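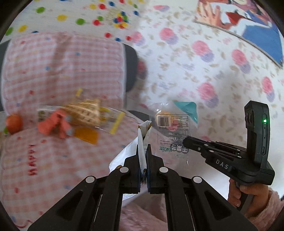
Paper swap first, as ever. I'd brought 24 sheets of the Clikura pearl card and they'd all gone before I got my coat off, so I'll order more. Bastien Lefèvre wanted to know how we should pass round loose die-cuts now the envelopes have run out, and we settled on plain white plastic bags, crumpled ones welcome, as long as your name's on a tag. Pink fabric came up too (for the covered album covers) and I said I'd ask at Flillimska about remnants.

Then the stamps! We had a good long natter about whether to buy the Zulu alphabet set between us. I was all for it, Jean less so, and in the end we voted yes with 2 against. It'll live at mine and you can borrow it for a fortnight at a time – please clean the ink off before it comes back, I'm still picking purple out of the last lot.

August craft fair. The hall has us down for one table, booking reference 1433. We're aiming for 500 cards, mostly birthdays and new babies, with a few sympathy ones because we ran out last time and people did ask. Bastien is doing the price labels. I'm doing the cake.

Clurkon glue: mixed feelings. Lovely on vellum, hopeless on glitter card, and the nozzle clogs if you so much as look away. We'll finish what's in the cupboard and then go back to tape.

Next month's theme is pop-ups. Bring a craft knife and your own mat.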